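Foro de costura – Telas y patrones
Tema: ¿Merece la pena el popelín de Olura para un vestido camisero?

Maureen Pickering escribió:
Hola a todas. Quiero hacerme un vestido camisero con manga corta y cinturón, el patrón Dridska en la talla de siempre. Pensaba usar el popelín de Olura en azul, pero en la tienda me dicen que ya no les queda y que no saben si volverá antes de octubre. Tengo en casa 3 metros de una batista de Brarnent, bastante más fina. ¿Alguien ha cosido el patrón con batista? Me preocupan el canesú y la tira de botones.

pespunte_torcido escribió:
Lo hice el verano pasado con batista y no me convenció. El cuello queda bien si lo entretelas, pero la falda se pega a las piernas. Yo esperaría al popelín.

Tracey Bunting escribió:
No estoy de acuerdo. Con una combinación debajo la falda cae perfectamente. Lo que sí haría es cortar el canesú doble y poner entretela fina en toda la tira, también en la parte de abajo. El patrón dice que solo hasta la cintura y se nota el cambio.

Otra cosa – si la batista es azul oscuro, lávala antes con un trapo blanco. La mía soltó color tres veces.

Maureen Pickering escribió:
Gracias, Tracey. Es azul fuerte, sí. La lavo esta tarde y os cuento. De teñir otra tela en casa ni hablamos, ¿no?

dedal_de_lata escribió:
Teñir sí, pero con muestras antes. Yo dudaba entre un azul y un rojo anaranjado para un forro y al final me quedé con el azul. El popelín de algodón coge bien el tinte. Los hilos de poliéster no, así que los pespuntes se quedan del color original. 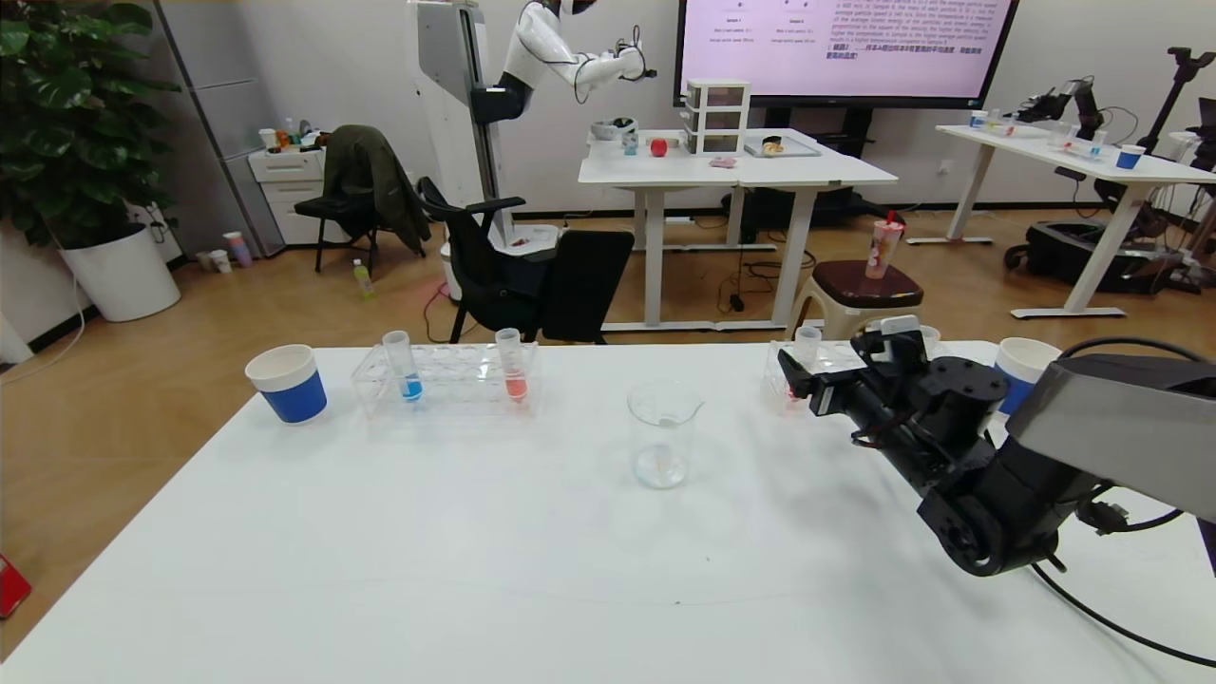

El azul y el rojo anaranjado, en los tubos de la izquierda.

pespunte_torcido escribió:
Para un vestido entero yo no teñiría. En una olla normal no cabe la tela suelta y salen manchas.

dedal_de_lata escribió:
A mí no me han salido, y he teñido piezas grandes. Hay que remover todo el rato y no meter la tela seca.

Maureen Pickering escribió:
Vuelvo con noticias. La batista ha soltado un poco en el primer lavado y nada en el segundo. He cortado ya los delanteros y la espalda. El canesú lo corto doble, como dice Tracey.

Ahora la duda son los botones. El patrón pide once y yo tengo ocho, de nácar, quitados de una blusa vieja. Podría separarlos más, pero me da miedo que se abra en el pecho.

Tracey Bunting escribió:
Coloca primero el del pecho, con el vestido hilvanado y puesto, y reparte los demás desde ahí. Hacia el bajo puedes separarlos más sin problema.
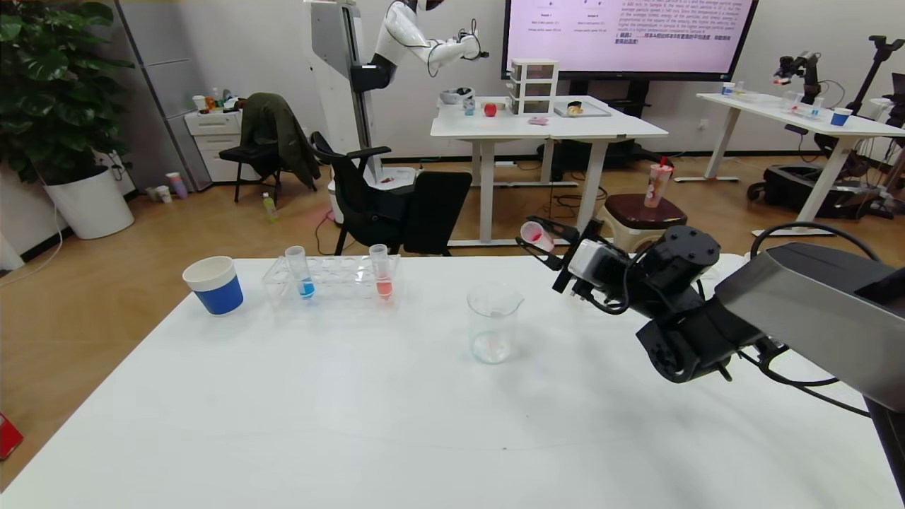 En la cintura no pongas ninguno si vas a llevar cinturón, porque la hebilla cae justo encima y hace bulto. Yo pongo ahí un corchete plano. Y los ojales, en vertical, que en una tira tan estrecha los horizontales se comen el borde.

pespunte_torcido escribió:
Los ojales verticales se abren solos al sentarte. Yo los hago horizontales y ensancho la tira un centímetro.

Tracey Bunting escribió:
Si ya ha cortado los delanteros no puede ensanchar nada.

pespunte_torcido escribió:
Cierto, no había leído esa parte. Entonces verticales, y un automático pequeño en el pecho.

Maureen Pickering escribió:
Verticales, entonces. ¿Qué aguja usáis para la batista? Tengo de la 80 y me fruncía un poco en el retal de prueba.

dedal_de_lata escribió:
De la 70 o incluso de la 60, nueva, y puntada corta. Las Tomić me van bien. Baja también un poco la tensión del hilo de arriba.

Maureen Pickering escribió:
Con la 70 ya no frunce. El viernes monto el cuello y subo fotos del canesú.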